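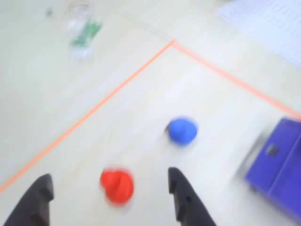 Amnuay Phuthong has been collecting rubber ducks for 19 years, and when I arrived at the house in Dunstan she had the kettle on before I'd got my second arm out of my coat. "You'll want tea," she said, "because once I start on the ducks I don't stop." She was quite right, and I was very glad of the biscuits as well.

The collection stands at 482, which she knows because she writes each one down in a ledger with the place she found it and what she paid. It began with a single yellow duck, bought at a church fair in Ason for her daughter's bath. "She didn't care for it at all, she wanted a boat! So it sat on the windowsill looking at me while I washed up, and I suppose I got used to the company."

I had expected novelty ducks, the pirates and policemen and so on, and there are a few of those on the landing. Her real fondness, though, is for the plain ones in a single colour. She thinks a duck ought to be a duck all over, and she can talk for a good long while about greens in particular.

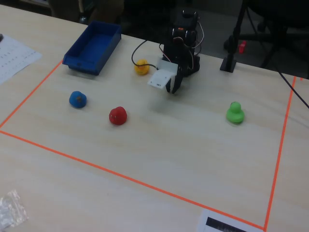

Plain ducks in blue, red, yellow and green, set out on the pale wooden table.

"People think they're all one shape, but you put a few side by side and you soon see," she told me. "Some of them hold their heads up as if they've been told to, and some have a bit of a slouch. I like a sloucher." Her favourite blue, bought from a market stall one December, is kept in the bathroom upstairs, and is not lent out to anybody, not even the grandchildren.

We went on to the matter of cleaning, on which she has firm views. It's warm water, a drop of washing-up liquid and a soft toothbrush, and then they stand on a tea towel overnight. She used to put them in the airing cupboard to speed things up, until a batch of 108 came out smelling so strongly of rubber that her husband slept with the window open. "In the middle of winter, poor man. He never said a word about it, he just put a hat on."
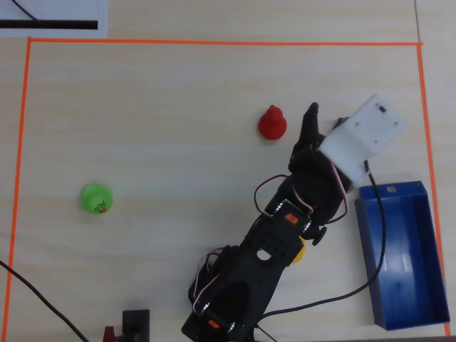 Red and green, with plenty of table between them.

I asked whether she would ever call the collection finished, and she laughed and topped up my cup. There is a shop called Brurketti, two bus rides away, that has promised to telephone if a decent orange one comes in, and she has already cleared a space on the shelf by the stairs. "I've told them any size," she said. "I'm not fussy about size. But it has to be orange all over, mind, beak and everything."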